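Why is the Coffee Corner Line So Slow? Final Report, Group Project, Intro to Service Operations

Group: Shiuli Marikar, Gayan Haque, Kwabena Abugri

1. What we wanted to find out

Everybody complains about the line at the Bepari coffee corner in between the morning classes. Shiuli missed the start of lab twice. The question we turned in for the proposal was "is the line slow becuase of too few staff or because of how the line is set up." We changed it a little after the first feedback. Final question: where does the time go between joining the line and walking off with a drink, and could any of it be cut without hiring.

Not looking at prices. Not looking at whether the coffee is good (opinions differ in the group, strongly).

2. Background

The corner is at the bottom of the main stairs in Arkura Hall. One register, one pickup shelf, two staff on the morning shift. Third person comes in at 11 but that's after the rush. The line forms along the wall by the mailboxes and then bends when it reaches the doors, which means people leaving the stairs walk straight through it. More on that later.

Reading for this was mostly the course packet, the chapters on waiting lines and bottlenecks. Main idea we used — a line only moves as fast as its slowest step, so speeding up any other step does nothing except move the pile. We also used the part about how waiting with nothing to do feels longer than it is. We didn't manage to test that properly, see section 6.

3. How we did it

Stood by the mailboxes with a stopwatch and a clipboard, mornings only, from 8:30 until the 10 am classes started. Kwabena took the back of the line, Gayan the register, Shiuli the pickup shelf. We wrote down a time when a person joined, when they started ordering, when they finished paying and when they picked up. Matched people by clothing, like "green hat" or "big headphones". Sounds dumb but worked fine, except on the rainy morning when everyone had a dark jacket. We threw that morning out.

In total 334 customers with all four times. Another bunch had a time missing (left the line, or we lost them) and those are not in the numbers below.

We asked the manager first. She said OK as long as we didn't block the shelf and didn't name staff. Staff knew we were there, so maybe they worked a bit faster than normal. Can't rule that out.

4. Results

Average total time from joining to pickup at peak was 360 seconds. Outside of peak it was 190 seconds. Peak for us means the stretch right after the first class lets out.

What surprised us is the split. We all assumed the drink making was the slow step. It isn't, or not at peak. Most of the peak time is standing in line before ordering, and the line before ordering is long because ordering itself is slow. Drinks mostly kept up. Shiuli has several stretches in her notes where the pickup side was just waiting on the next order ticket.

So why is ordering slow. From Gayan's notes, the things that held up the register, most common first:

Customer reads the menu only when they get to the front. The menu board hangs behind the register and the text is small, you can't read it from the bend.
Looking for the card or the phone. Student meal card needs a different screen from a regular card and the cashier has to be told which.
Changing the order after it's been rung in.
Asking what milk there is. This one gets asked a lot, the milk list isn't on the board at all.
Someone ordering for a whole group. Rare but it kills the line when it happens.

Then there's the bend. When the line gets to the doors, people coming off the stairs cut through, gaps open, and new people join in the gap thinking it's the end. Kwabena saw arguments over this. Doesn't change the average much but it's what people were angriest about when we talked to them.

5. Talking to people

We did short interviews, not a real survey. Three questions: how long do you think you waited, what would you change, do you ever give up and leave. Nearly everyone guessed longer than we had on the stopwatch. The most wanted change was "more people working". Second was ordering from your phone. Hardly anyone mentioned the menu board, even though that's what we think matters most. People who give up said they go to the vending machine by Flellden Library or just go without.

One of the staff told us the hardest part of her shift is repeating the milk list. She'd asked for a sign before and it never got made.

6. Problems with our study

Mornings only. One location. Clothing matching is not perfect. We timed peak on regular weeks, nothing during exams, when it's supposed to be much worse. The stopwatch app on Gayan's phone reset once and we lost part of a morning.

Also we wanted to test a paper menu handed out at the bend, to see if ordering got faster. Ran out of time. This should of been the main part of the project looking back. If another group picks this up in December they should start there.

7. What we recommend

a) Second menu, big text, on the wall by the mailboxes where the line stands. Milk list on it. Cheap, one poster.
b) Small sign before the register: have your card ready, say if it's the meal card.
c) Move the line to the other wall so it doesn't cross the stairs. Tape on the floor is enough to try it for a week.
d) Group orders go on a slip of paper, handed over in one go.
e) Leave the drink side alone for now. A faster machine or second machine would not help at peak until ordering is faster. If (a) and (b) work then the bottleneck may move to the drinks, and then it's worth measuring again.

We looked at phone ordering through the Nallell app which the cafeteria uses already. It could help but costs money every month and the manager was not keen. We left it out of the recomendations.

8. Who did what

Kwabena — back of line timing, interviews, section 5. Gayan — register timing, spreadsheet, section 4. Shiuli — pickup timing, reading, the rest of the writing. Slides were shared.

Appendix: drinks and equipment, simulated kitchen views

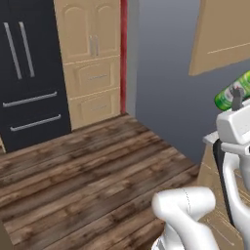 Bottle in the first one, espresso machine in the second.
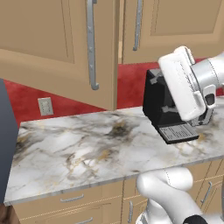 Comments on the draft

Rokeya Siddiqui: Good that you timed the steps separately, most groups only do the total. I'm not convinced by (e) though. You say the drink side was often waiting at peak, but section 4 gives no number for it. If Shiuli has it in her notes, put it in. Also the averages hide a lot, can you show the longest waits too? And fix "should of".

Habibur Weerakoon wrote underneath that he agrees about the longest waits, and that moving the line to the other wall would put it in front of the elevator, so check with the building office before suggesting tape. He'd still try the poster first.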